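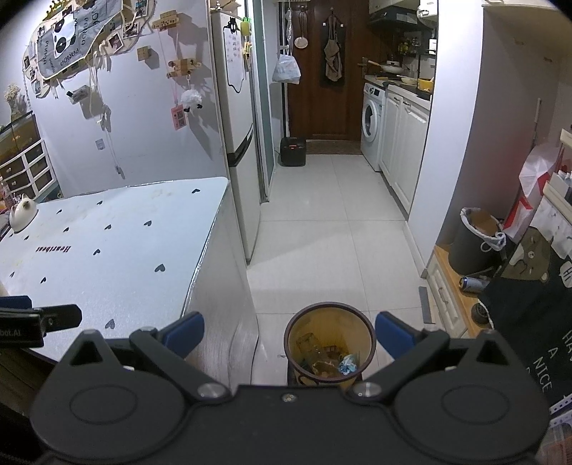

Ese Jibrin has been telling people how to tidy their rooms for long enough that her friends have stopped inviting her upstairs. I'm exaggerating, but only a bit. When I asked if I could come by on Saturday and talk about small rooms and how people live in them, she said yes right away and then added, "You're not going to make me throw out my ribbons, are you?"

I wasn't! I like ribbons. I like a wall with things on it, too, and that was mostly what I wanted to ask her about, because so much of the advice you read these days wants you to end up with a bed, a lamp and a single sad branch in a jar. Ese can't stand it. She ran the window displays at Wondance for five years before she started helping people with their bedrooms and dorm rooms, and she still talks about walls as if somebody were going to walk past and look in.

"A wall is free space," she told me. "You're paying for the floor. The floor is what runs out. So put the stuff you love up on the wall and leave the floor for your feet."

I asked about banners, and she got very animated. She's a big believer in starting with one large, silly thing, a panda banner for instance, and then letting the little photo prints gather around the outside of it. She doesn't measure. She sticks one up, steps back, sticks up another.

"People buy 20 frames and a level and then never do it," she said. "Little prints, a bit of tape, done in an evening. If one's crooked, it's crooked. Your cousin's face looks the same."

Then we got onto tablecloths. I own one and I'm scared of it. Ese likes the glossy wipe-down kind, hearts all over, the louder the better, and she likes it long enough to hang down the side in folds. You can hide a multitude of boxes behind a long cloth (I've since tried this, and she's right). Her one complaint is that pale ones hang on to stains, and the yellow kind is the worst.

"I've tried dish soap, baking soda, lemon, everything my aunt ever swore by," she said. "Some of it comes out. What doesn't come out gets a bottle or an ornament put on it."

And if the lettering ends up facing the wrong way? Mine says something in French that I've never been able to read without going around to the other side of the table.

"Who's it for, though? Somebody's going to be sitting over there. Let them read it."

I had been saving the wastebasket question, because a mutual friend warned me she had opinions. She does. She thinks most people buy one that's too small, put it somewhere too far away and then wonder why there are wrappers on the nightstand. She wants it on the floor right by the table, where your hand already is. And she's all for the see-through ones, the amber plastic sort with a thick dark rim, which surprised me. I'd have thought you would want to hide what's in there.

"No, no, you want to see it!" she said. "If you can see a candy wrapper at the bottom, you know it's a basket in use. If you can see wrappers at the top, you know it's time to get up. I had a client in Brernholm with a beautiful basket with a lid, and she forgot it existed for a month. In July."

She doesn't use a liner either. We went back and forth on this one for a while, because I line everything, I'd line my pockets if I could. Ese says a liner bunches up around the rim and looks like laundry, and that for dry trash in a bedroom you can just tip the thing out and rinse it when you do the bathroom. Anything wet or smelly goes to the kitchen. I pointed out that this depends on a person walking to the kitchen, and she gave me a look.

What about the cords? I've got a thin white one at home that hangs down beside the socket with nothing plugged into it, and it's been bothering me since I moved in.

"Leave it if you use it every day," she said. "White cord, white wall, fine. If you haven't touched it in a week, it goes in the drawer."

Most of her own bits and pieces came from Landimport, before they moved across town, and from a shop called Fashola where she says she can't be left alone near the animal ornaments. She told me she'd once counted the things in a client's room, for a bet, and got to 503 before lunch. They kept 159 of them. I asked what the client did with the rest, and Ese said most of it went to a sister, who now has the problem.

Before I left I asked her what I should do first when I got home. She thought about it while she was rinsing our cups.

"Move your wastebasket," she said. "Then call me about the tablecloth."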